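Flernum Public Library
The Flernum Public Library will begin its winter tax help program in February. Appointments are free and open to all residents of the city and of Sosa Township. Details follow in this thread.

Flernum Public Library
Each appointment lasts 60 minutes. Patrons are asked to bring a photo ID, Social Security cards for everyone on the return, all wage and interest statements, and a copy of last year's return if one is available. 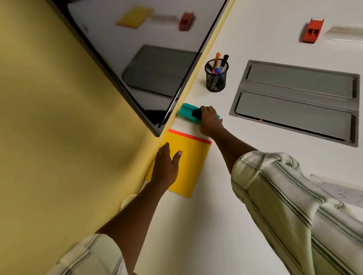

Couples who file jointly must both be present to sign. If one spouse is unable to travel, please call the information desk before booking — a signed form can be accepted in certain cases.

Flernum Public Library
Last winter the program prepared 968 returns at our two branches. Demand was highest in the first weeks, and many callers were placed on a waiting list. For this reason we have added 300 appointments to the schedule, most of them in the evening.

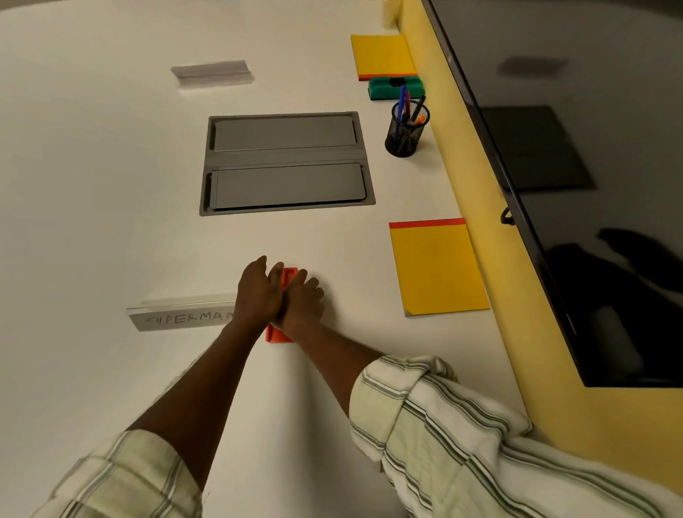 Photo: Flernum Public Library

Evening appointments are offered at the Radard Street branch only. The Main Library will continue to offer mornings and early afternoons. The last appointment at Main begins at 4 p.m.

Flernum Public Library
Please note that our preparers cannot assist with rental income, farm income, or returns for a business with employees. Residents with these needs may ask at the desk for a printed list of local offices.

Flernum Public Library
"Many of our patrons have one job and one form, and they were paying a good deal of money to have it filed," said Sofia Konstantinidis, Director of Adult Services. "We would like them to keep that money."

Flernum Public Library
Booking opens at 9 a.m. through the Plendus calendar on our website, by phone, or in person at either branch. A library card is not required. Patrons who need an interpreter should say so when they book.
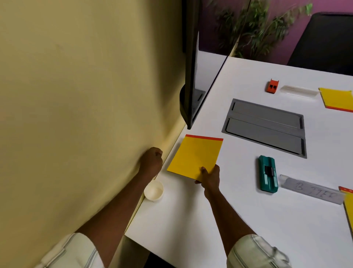
A yellow folder in hand at the table.

Parking behind the Radard Street branch is limited during construction. The Route 4 bus stops at the front entrance, and the side door remains open for wheelchair access until closing.

Flernum Public Library
Cancellations may be made by phone or online up to the morning of the appointment. Open times are returned to the calendar the same day.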